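4. Handling soft household items

4.1 Why a card holder

Most published work on household manipulation deals with rigid objects: cups, blocks, tins, bottles. These keep their shape when gripped, and a planner that knows where the object is and how it is turned knows nearly everything it needs. A large share of what people put away at home is not like this. Purses, pouches, folded letters and chargers with trailing leads change shape as soon as they are touched, and a grasp that was sound a moment earlier may no longer be.

We wanted one item that was small, cheap, familiar and awkward in several ways at once. A leather card holder with a snap button, a closure strap and clear plastic sleeves meets that need. Closed, it can be treated almost as a flat slab. Open, it has two covers that move separately and a set of slippery inserts that can fan out between them. The strap may lie under the body, stick out to one side or curl back on itself. A person deals with all of this without looking for long. The question for this section is how close a two-armed tabletop machine comes to doing the same.

The Dritcombe task set, described in Section 3, includes tidying small belongings into trays and drawers. The card holder tasks were added to the set in February, after early trials with rigid items had stopped telling us very much.

4.2 Workspace and procedure

All trials used the same bench, with one arm at each end of the near side and two-finger grippers on both. Images came from a fixed camera covering the whole table and from small cameras at the wrists (Figure 4). A three-compartment organizer tray was kept within reach of both arms, and other small items were left on the table as clutter. We did not clear the surface between trials, as a home worktop would not be cleared either.

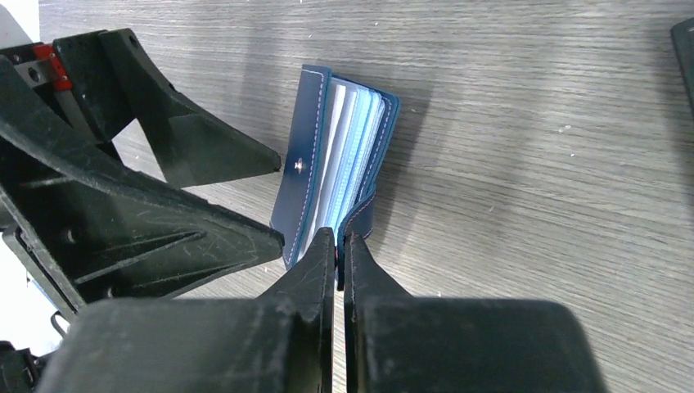
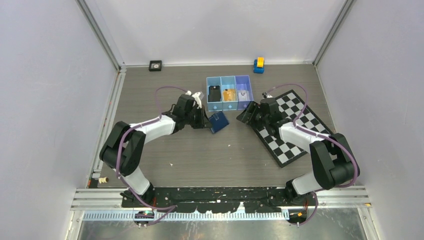
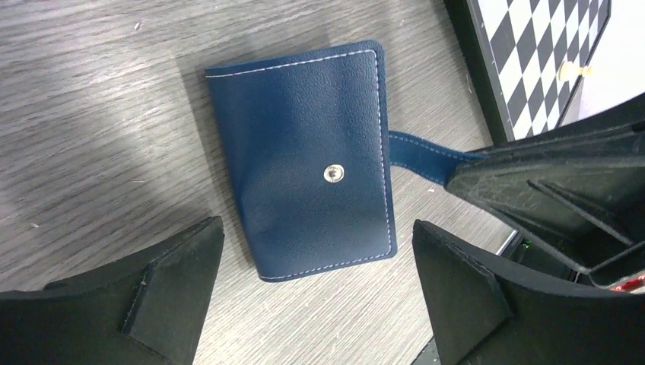
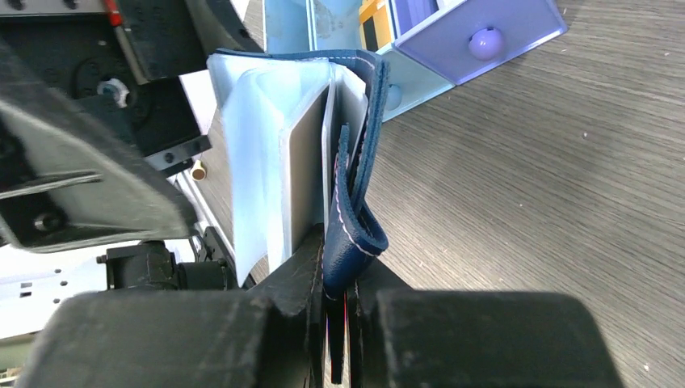
Household Manipulation Group, Department of Mechanical and Control Engineering, Justville Institute of Technology

Figure 4. The blue card holder at the bench, in wrist camera views (first, third and fourth) and in the fixed camera view (second). The third shows the holder closed and flat on the table; in the first and fourth it is held upright with the sleeves exposed.

We collected 400 trials under operator control and used these to train the policy, which we call Villalobos after the street where the first bench was built. A trial began with the holder in any pose the operator chose and ended when it had been placed, dropped or abandoned. Operators were asked to work at whatever speed felt natural and to carry on after a slip if they could see a way to do so. Trials with recovered slips were kept. Earlier work by our group removed them, and we now think this was a mistake, as the resulting policies had no idea what to do when something shifted in the grip.

The trained policy was then run on the same bench with no operator input. We judged each run by three questions. Was the holder lifted clear of the table? Did the sleeves stay between the covers? Was it set down where it was meant to go? A run could pass the first and fail the others, and many did.

4.3 Closed holder

The flat, closed pose was the easier starting point for people and the harder one for the machine. An operator will usually push the holder a little way with one finger, wait for a cover or corner to lift, and slide the other finger beneath. The policy learned the push but often closed the gripper too soon, so that the fingertips met above the leather and came away with nothing. It would then repeat the same attempt from the same place. We stopped a run after 4 failed attempts.

The strap caused trouble of a different sort. From the wrist camera it can be hidden by the gripper body, and the policy had no memory of having seen it earlier in the run. When the strap was out of view the arm behaved as though it did not exist, and more than once set a finger down on top of it and then tried to lift the holder against its own weight. Feeding the fixed camera view to both arms reduced this but did not cure it. From that distance a thin strap of the same colour as the body takes up very few pixels.

4.4 Open holder

Once the holder is upright and partly open, a grasp near its lower edge is quick to find. The difficulty is what the grasp does to the rest of the object. Squeezing one cover bends it, which opens the gap above and lets the sleeves spread. Squeezing the whole stack holds the sleeves but needs more force, and too much force makes the leather slide out of the grip sideways – a failure we had not expected and did not plan for.

The clear sleeves are also hard to see. They change from pale blue to nearly white with small changes of angle, and our depth estimates over them were poor enough that we stopped using them for this task. The policy seemed to rely on the dark covers and the stitched border in choosing where to close, though we have only looked at this informally.

Closing an open holder and fastening the snap was attempted with both arms. We do not report a success rate for it. Operators could do it, slowly, after 2 or more sessions of practice. The policy brought the covers together in some runs and never fastened the snap. Pressing a snap shut calls for a feel of the button seating, and our grippers give no such signal. A repeat with force sensing at the fingertips is planned at our partner site in Drerneck.

4.5 Placing in the tray

Placing was more reliable than grasping. The compartments are rigid and do not move much when touched, so errors here came mainly from the state of the holder on arrival. A holder carried by one cover tends to hang open, and the loose cover catches on the divider. Operators dealt with this by turning the wrist so that the loose side faced away from the direction of travel. The policy copied the turn, but at a fixed point in the motion, whether or not it was needed.

Allowing 7 further seconds for a second look before release helped with the worst cases. It also made an already slow job slower, and a user waiting for a table to be cleared may not think the exchange a good one.

4.6 What this says about readiness

On the evidence of these trials, a machine of this kind can pick up a soft item, carry it a short way and put it down, provided that the item starts in a favourable pose and someone is on hand when it does not. That falls short of doing the chore. A person asked to put a card holder away would also close it, tuck the strap in and push back any card that had slipped, and would not regard these as separate jobs.

Part of the gap may close with better sensing – the snap is the clearest case. The repeated failed grasps are more worrying to us, because they come from a policy that does not register that its last attempt achieved nothing. Section 5 looks at this with a second group of objects.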